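Toilet keeps filling up for ages after flushing, is it the valve?

thalerlane
29 Jan 2018
Hello all, we moved to Zurnwood in August and the loo has never been quite right. It fills and fills, and I can hear it trickling from bed (I'm a light sleeper, sadly!). Our last water bill was £179. Would you start with the fill valve or the flush valve? 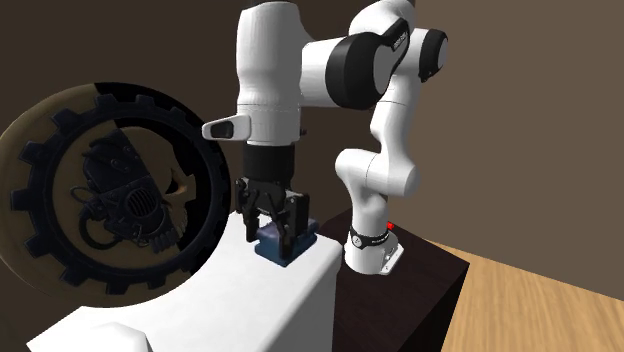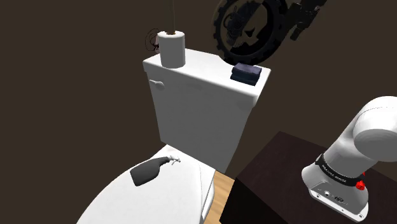 I'm happy to have a go myself, but I've only ever changed a tap washer and would rather not flood the hall.

pudance_gran
Oh you poor thing, I had 7 weeks of this once. Put a few drops of food colouring in the tank, leave it half an hour without flushing and then look in the bowl. If there's colour down there, your flush valve seal is letting water past. If not, lower the float a little. Do turn the water off before you undo anything, love, and keep an old towel handy.

skikow468
Mine was limescale. Vinegar.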